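Search this site Search Go

August, shop notebook - limewash on the test boards

Started 7 am, before the heat. Mixed the Alora putty one part to 2 water, whisked it, let it stand. Skin on top by the time I had the boards down. Skimmed it, threw the skin away, should have sieved.

Boards are gypsum with the Esquivel primer, both sides, dry overnight. Dampened the first set, left the second set bone dry to see what happens. Dry ones drag. Brush grabs and you get a hard edge you can't work out. Damp ones go on like milk - looks like nothing at all for the first hour, then it comes up white.

6 coats is too many. Third is where it stops being see-through, fourth evens it. After that you're just adding dust. Wipe test with a dark sock: coats five and six come off on the sock, the rest holds.

Gray pigment: 13 grams to the bucket, wetted first in a jar. Still got streaks. Next time wet it the nigth before. Color dries way paler than the jar, by more than 2 steps on the Gaketti card, so go darker than feels right.

Do NOT seal with the acrylic. Went blotchy on the Flurunwood job in the hallway and had to be scraped. If a client wants wipeable, sell them somthing else.

To do: order putty (old tub says use by 2026, fine), new block brush, the old one sheds. Try a casein coat on board two. Mask trim BEFORE damping, tape won't stick after.

Gray walls, low angles:
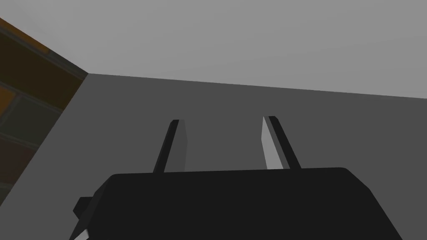
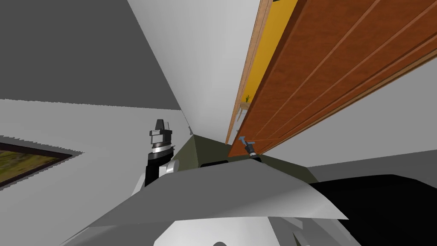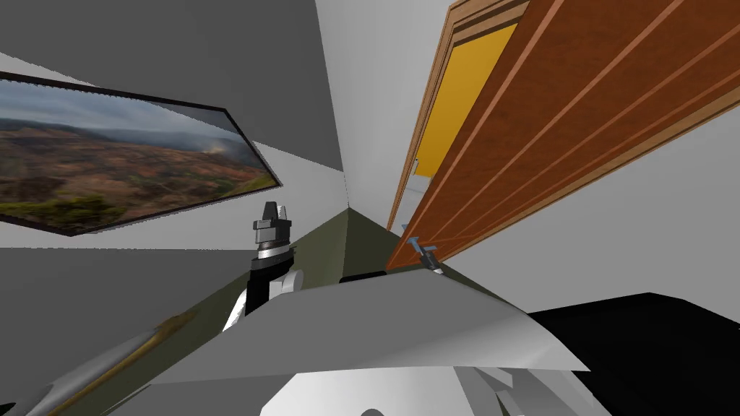

Comments

Had the same streaks with gray. Sieving the pigment through an old stocking fixed most of it, and I keep one person on the wall start to finish so the brush marks match.

What primer goes under it on old gloss paint? Mine peeled in sheets.

Agree on the acrylic. Never again.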